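Merholm Divided Tub: a review after one full season

Reviewed by Drahomíra Baláž, September 25, 2020
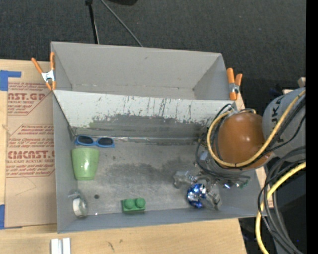 I bought the Merholm for seed starting, after years of mixing potting soil in a leaky old dishpan that my sister kept threatening to throw out. It cost me $20 at the garden store in Plellside, and I went back for a second one in August, so you can guess where this review is headed! What I wanted was a place to keep fresh mix on one side and the used stuff on the other, and for that it's just lovely. A gray tub does show its scrapes, I'll warn you, and you can see how scuffed the lower part of a divider can look, with dark scratches running up and down. It doesn't bother me one bit (my trowel looks worse). I'm also a great believer in orange spring clamps, one at each end.

My main complaint is the weight once it's full. I potted up 141 tomato and pepper seedlings this year, and by the end I was filling the tub halfway and making more trips. The corners are a bit of a nuisance to sweep out, too. My neighbor swears by her Pelley tray, which is lighter, but soil goes over the side every time she stirs it.

Four stars from me, and I'd give it the fifth if they'd add proper handles.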